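Home Overview Method Results Data FAQ Contact

Vendar: Frequently Asked Questions
Last updated May 2024

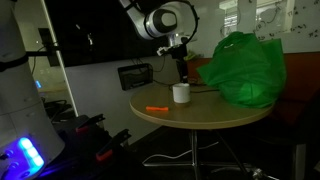 Gripper over the white cup on the round table.

What is Vendar?
Vendar is a method for learning grasp corrections from failed attempts. A base policy proposes a grasp. A second, smaller network predicts an offset to the wrist pose just before the fingers close.

How does it differ from Camargo?
Camargo, our earlier method, replans the whole approach after a miss. Vendar keeps the approach and changes only the last segment. The two share an encoder, but weights are not interchangeable.

How much data was used?
The correction network was trained on 158 failed grasps, each labeled with the offset that would have fixed it. Labeling was done by Adhiambo Lema and Thắng Lý. Disagreements were settled by replaying the arm log.

How was it evaluated?
Each policy ran 200 trials on tabletop objects, with the same start poses. A trial counts as a success if the object is lifted and held for over 2 seconds. Slips after that point are logged but not scored.

Does it work on deformable objects?
Poorly. Bags give unstable depth readings, and the predicted offset changes between consecutive camera images. We report bags separately and leave them out of the main score. Rigid cylinders such as cups are the easiest class.

Do I need to retrain for a different gripper?
Yes, if the finger length changes. The offset is expressed at the wrist - a longer finger makes the same correction land in the wrong place. Yichen Xu maintains the conversion script for parallel grippers.

Why is my offset always zero?
Check that the failure flag is set in the config. With the flag off, the network loads but its output is masked.

Will the failure set be released?
Planned for September, under the same license as the code.

Who do I contact?
Janka Baláž for the method, Eduardo Dizon for code and installation.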